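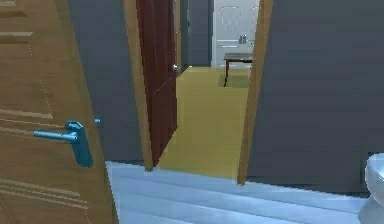
Will the cleaning robots take away hours from the night team? It is the question we receive most at Gowda Facility Services, so we answer it first. No contract was shortened when the machines came to the Plullham building. What changed is the order of the work. The restrooms are practiced first in simulation, and our staff now help to write the list of what makes a room difficult: a wooden door with a teal lever handle, another door with a small round knob, a pale floor that becomes yellow at the threshold. Lakshmi Thampi cleaned such rooms for 16 years and today she checks every practice room before it is used.

Home | Services | Our People | FAQ | Contact

Filed under: Automation at Work

Who decides which rooms the robot does?
The shift leader decides. At Plullham this is Aravind Reddy. He can take a room off the plan at any moment, also during the shift, and he does not need to write a report for it.

What do the people do now?
They do sinks, mirrors, supplies and everything that needs judgment. The robot does floors and, in some rooms, the outside of the toilet. Many colleagues say their back is better. Some say the night is more quiet than they like -- we take this seriously, and the meal break is now shared by the two floors.

Do I need to learn programming?
No. The training is one Saturday morning in Istley, and it is paid. Usha Marar teaches it. You learn to start, stop and move the machine, and how to report a door it could not open.

What happens if the robot gets stuck?
Press the stop button and call the desk. You are not responsible for the delay, and it will not appear in your evaluation.

Does the robot record us?
It keeps a map of the room and the errors. It does not keep faces or voices. Hema Devadiga from the staff office can show you the file if you ask her.

When will other buildings change?
Istley is next, in December. The staff there will be asked before the plan is final.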